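Charging corner

A charging corner is the part of a table surrendered to power strips, adapters and whatever is plugged into them. It is seldom planned. Bart Kramer, whose household survey in Plernuna covered 96 homes, found one in 78 of them, usually against a wall and usually described by its owners as temporary.

Cables gather in the corner faster than devices do - Kramer blamed optimism. Books also settle there, though they need no charging. 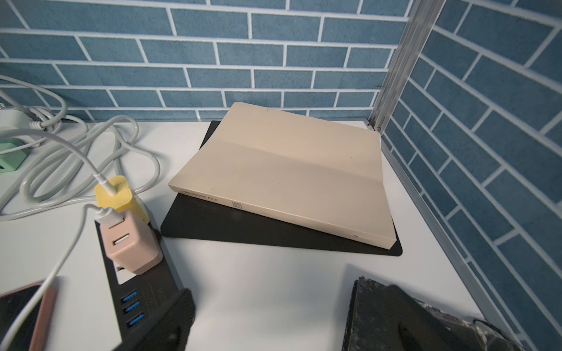
A charging corner with two adapters, a phone in a pink case and a closed book on a black mat.

See also: Junk drawer; Extension cord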